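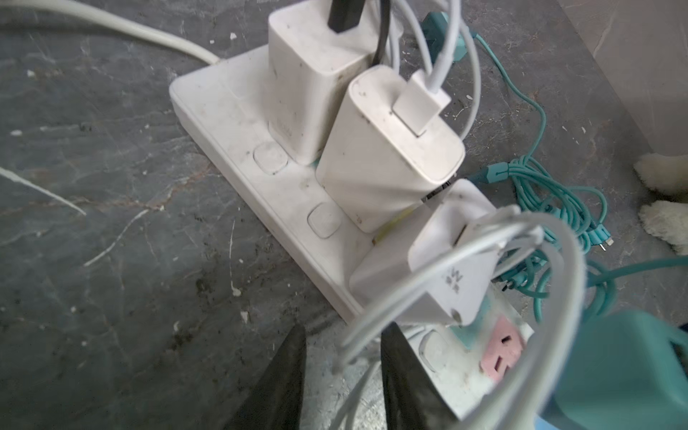
Tuesday was meant to be an easy day: get the Nadeck arm to unplug chargers from a power strip, 30 tries, go home. It stopped on try 14 with a force fault and wouldn't clear.

The log said the Trorna controller had carried on pushing down after contact. I'd left the force limit at the value from the Durkia job, which is far too high for a plug. The strip was live as well – my mistake, and the one that bothers me most. 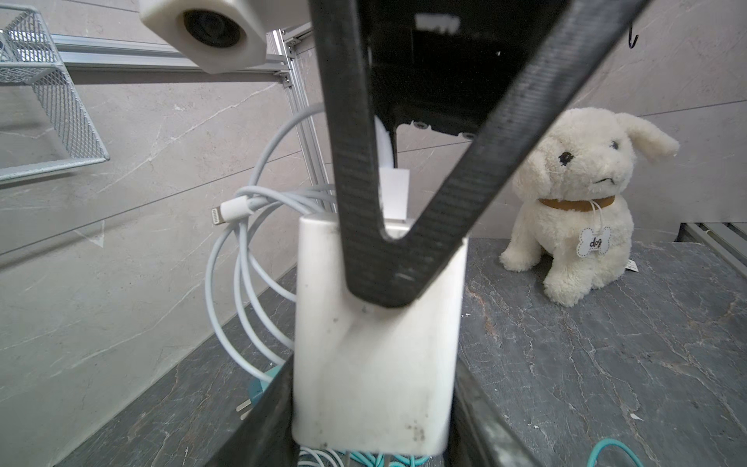

What I've changed

Lower limit, strip switched off at the wall, and the stop button within reach. Fault 93 still comes up now and then.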